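Flarkov Drift 15, a small sampler for field recordings

I have used the Flarkov Drift 15 since February, mostly for slow ambient pieces with recordings of rain and trams. It replaced my old Ganden looper, whose pedal had become noisy.

The box holds 15 sounds at one time, and each can be stretched up to 37 seconds. The stretching is very soft and I hear almost no clicks. The four knobs are a little too near to each other for my fingers.

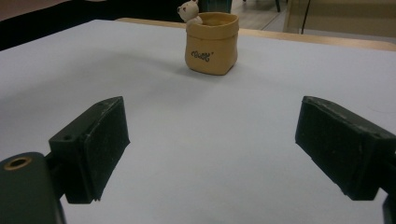 Connections and power

There are two inputs and one stereo output. With a contact microphone the first input gives a hiss, so I put a Preline preamp before it. The battery lasts one long rehearsal. I would like a real switch on the back, but you must hold the play button to turn it off.

The menu is harder. To save a set you go through three pages, and the manual explains only two of them. I lost one evening of work in this way.
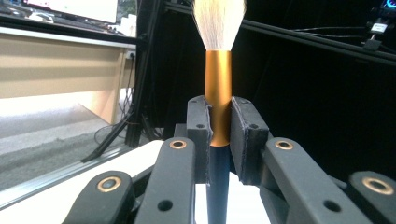 Bolger Electroacoustic Club, Listening and Equipment Group

For concerts I still trust it. It never stopped during a piece, and the sound stays warm when many layers play together. If you need exact rhythm, please try it first in a shop.

My mark: 7 of 10.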